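Visit Report: Dukside Fruit Growers' Cooperative

In February, a delegation from the Berkura Regional Food Office visited the Dukside cooperative to review its storage and grading practices. The group was received by Ju-won Nam, head of quality, and toured the cold store, the packing hall and the tasting room over one morning.

The cooperative serves 16 member orchards and holds its late crop in six sealed rooms. Oxygen levels are checked at the start of each shift, and the readings are kept in a bound log at the door. Members are paid by grade, with a separate rate for fruit sent to juice.
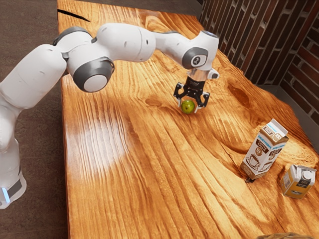
Grading standards were the main subject of the discussion. Dukside sorts by size, color and firmness, and members had asked for clearer rules on small fruit. A small green apple like the one held just above the table is often marked down on size alone, although cooking varieties sell well in that class. Ms. Nam reported that a revised chart, prepared with the packaging supplier Hullero, will be issued to members before the next harvest.

The delegation recommends that the cooperative share its storage log format with other growers in the region. A return visit is planned during the picking season.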